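We use cookies to remember your settings and to count visits. By staying on this page you accept them. Manage cookies

How to Clean Dust Out of an Old Desktop Computer and Add Memory

Written by the Dramani repair desk, Tilport. Last checked in March.

My office in Tilport keeps old desktop computers alive. Most of them come to us with the same complaint: the machine is slow and it makes noise like a hair dryer. In many cases the owner is already thinking to buy a new one. Before you do this, please give one evening to the old machine. You need a screwdriver, a soft brush, a can of compressed air and, if you want to add memory, one or two memory modules of the correct type.

I write this for people who never opened a computer case before. If you have done it many times, you can go directly to Step 4.

Step 1. Find out what you have

Start the computer one last time and write down how much memory is installed and which type it is. On Windows you can see the amount in the Task Manager, under Performance, and the same page tells you how many slots are used. The type (DDR3, DDR4 and so on) is more important than the speed. A DDR4 module does not fit in a DDR3 slot, and you must not try to push it.

Make also a copy of your important files. Cleaning does not touch the disk, but an old disk can stop on any day, also on the day when you decided to clean.

Then write down the temperature of the processor while the computer does something heavy. A free monitoring program will show it. The machine I used for the notes in this guide showed 86 degrees Celsius with one video playing and a browser open, and this is too much for such light work.

Step 2. Prepare the place and the screws

Shut down the computer, switch off the power supply at the back, and pull out the power cable. After this, press the power button and hold it for 5 seconds. The remaining electricity goes out this way. Unplug everything else too: screen, keyboard, network, speakers. If you are afraid to forget which cable goes where, take a picture with your phone.

Put the case on a table with good light. A carpet is a bad place, it makes static electricity. Before you touch any part inside, touch the bare metal of the case, and repeat it each time you come back from another room.
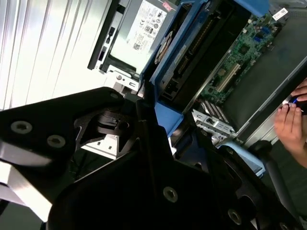

Screws are the part where beginners lose the most time. Look at the head first, and choose the tool after. The side panel of a desktop is usually held by Phillips screws or by thumb screws that you turn with your fingers. Countersunk hex screws, like those on the black plates in the photo, sit level with the surface and need a hex key that fills the hole completely. If the key is a little too small, it turns inside and makes the hole round, and then you have a problem for the rest of the evening. Push first, then turn slowly. I keep the screws in an egg carton, one hole for each place they came from.

Step 3. Open the case and remove the dust

Take off the side panel. On most cases it slides to the back some millimeters and then comes away. Lay the case on its side, so the motherboard is flat at the bottom and you look down on it.

Begin with the brush. Loosen the dust on the fans and on the metal fins of the cooler, and let it come up to you. Hold each fan with one finger before you use compressed air. A fan that spins very fast from the air can damage its bearing. Keep the can upright and use short pushes. If you turn it upside down, cold liquid comes out, and you do not want this on the board.

Do not use a normal vacuum cleaner inside the case. You can use it outside, near the case, to catch the dust which flies out. Clean also the filter at the front, if there is one. In Fikov cases it hides behind the plastic front cover and many owners do not know it exists. Wash it with water and let it dry until the next morning.

Step 4. Find the memory slots

The slots for memory are long and narrow and they stand parallel to each other, usually close to the processor. Many desktop boards have four of them, small boards often have only two. At one or both ends of every slot is a little clip.

If you have two modules and four slots, it matters which slots you use. The manual of the board tells you the right pair. Often it is the second and the fourth, counted from the processor, but please check.

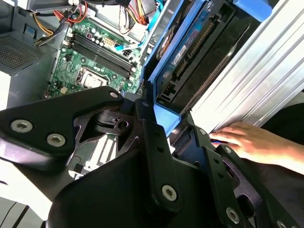
A reader from Dristesside wrote to us that the advice about the pair of slots saved an older machine. It had two good modules side by side, in the wrong places, and it refused to start every second morning. After moving one module to the slot from the manual, the problem did not come back. The same reader asks us to add that the clips can be very stiff, and that it is better to open them with the thumb than with a screwdriver. I agree with both points.

Step 5. Put in the new module

Open the clips. Hold the module by its short sides and do not touch the gold contacts. There is one notch in the row of contacts, and it is not exactly in the middle, so the module fits only in one direction. Put it straight in the slot and press on both ends with equal force. You need more force than you expect. When the clips close by themselves, it is in.

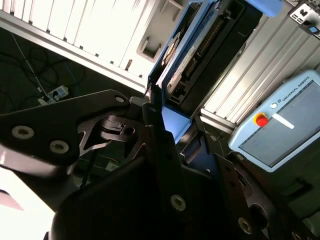 Step 6. Close and test

Before you close the case, check that no cable touches a fan. Put back the panel and all the screws, connect the cables and start. The first start after a memory change can take longer than normal, so please wait and do not press the button again.

If the screen stays dark, or you hear beeps, switch off, pull the power cable and press the modules in once more. In my experience this helps in 9 cases of ten. If not, try with only one module, and then with the other.

When the system is running, look if the full amount of memory is shown. Then repeat the temperature test from Step 1, with the same video and the same browser. Write the new number next to the old one and keep the paper inside the case door, so you know next year when it is time for the brush again.

Related guides
How to choose a quiet fan for an old case
Replacing a hard drive without installing everything again
What the beeps mean when your computer does not start
Cleaning a laptop keyboard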